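Notes for the talk - keep it loose, don't read them out!

**Opener (2 mins).** Ask who folded their own washing this week. At Skullier we want a machine to learn it, so first it needs people doing it, over and over, with a gripper in each hand.

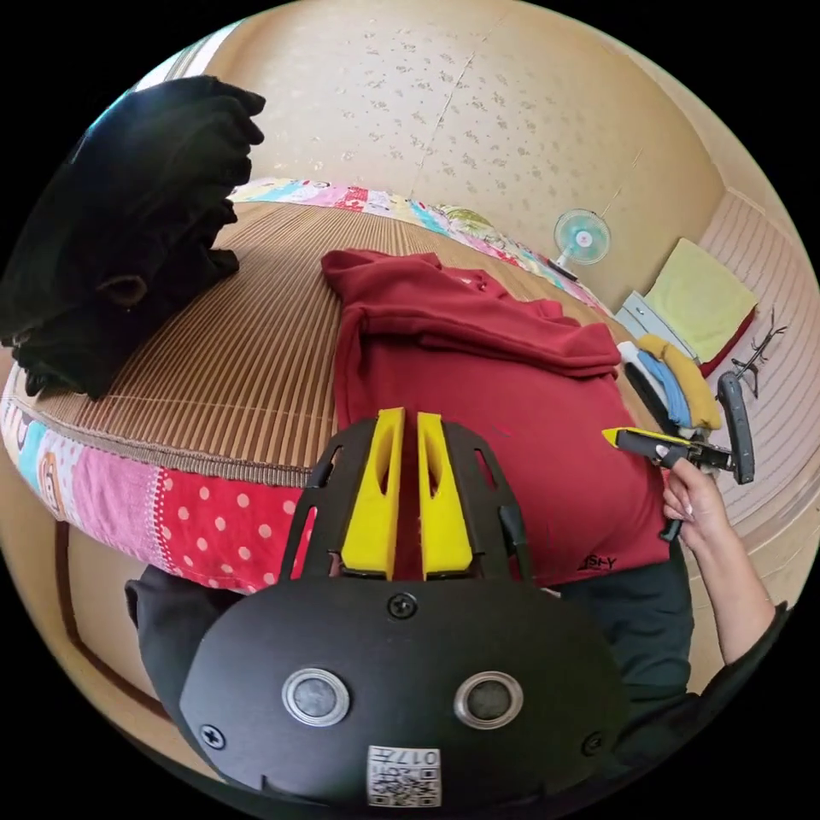

*Red top on the mat, both grippers in play*

Say why we like real bedrooms - patterned quilts, odd light, a fan on the wall. I love this bit, so don't ramble.

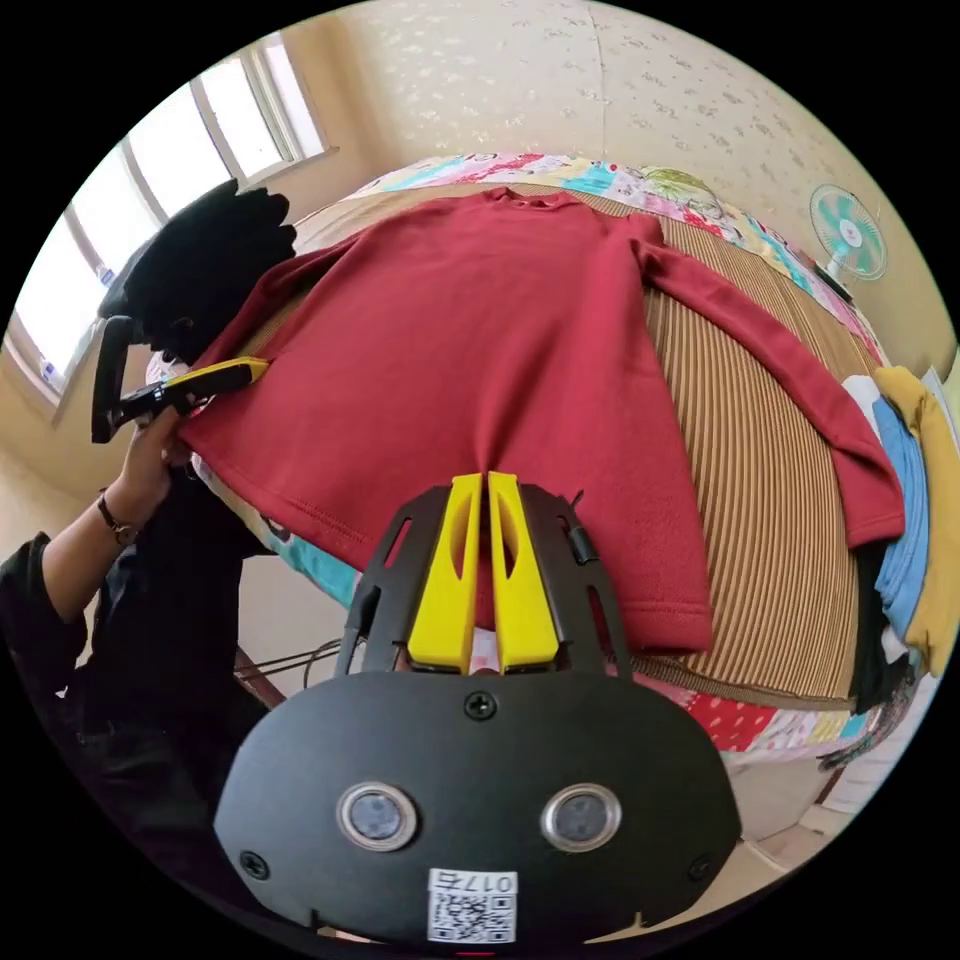
*By Paora Pryor*

**Sleeves.** Pinch near the armpit, then fold in. We asked for 300 folds and kept some 65, mostly down to my fussy rules (own up to that, it gets a laugh). 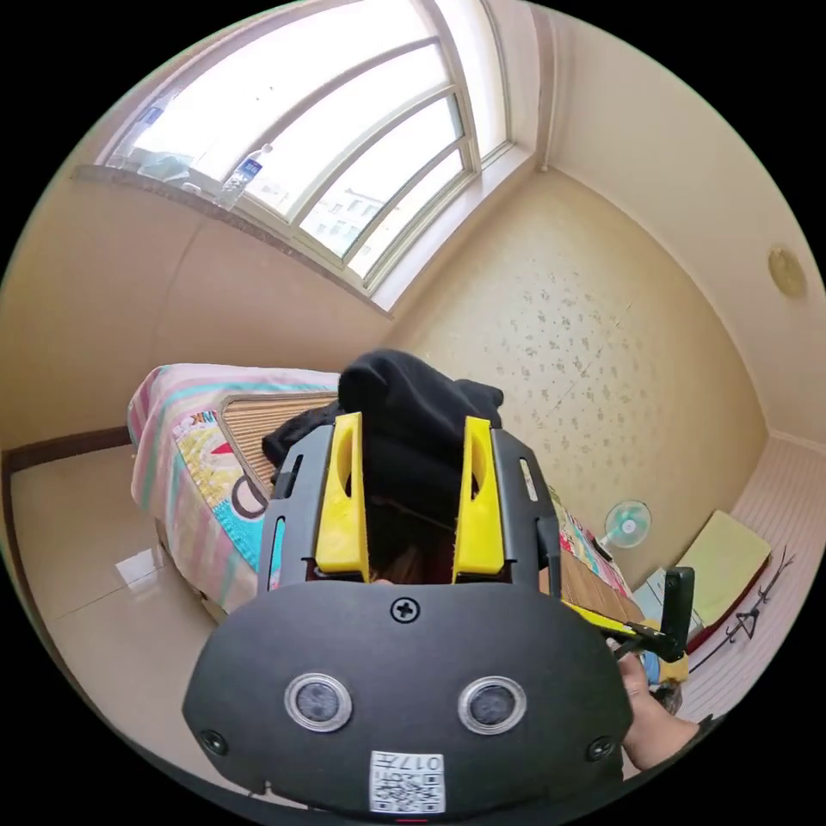
Last changed: 14 Mar 2021

**Dark cloth.** Black and crumpled is the hard one! Where's the edge? Zhuoran Xu has 8 clips to show on this, so hand over the clicker and take questions after.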